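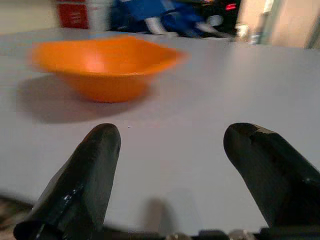

Call me when it can do the washing-up after a Sunday roast, was the reply from Kemeys when I sent round our April 2018 news, and I do see the point! A plastic bowl is a kind thing to practise on, light and wide at the rim, and a greasy tin is another matter. Still, I'm rather fond of the orange one by now. We've logged 45 tries at picking it up and putting it down again, 35 of them good, and most of the bad ones went wrong at the rim (fingers closing a touch early, I think). To do: slow the approach, wipe the table, ask Garlow about softer fingertips, then try it with a mug.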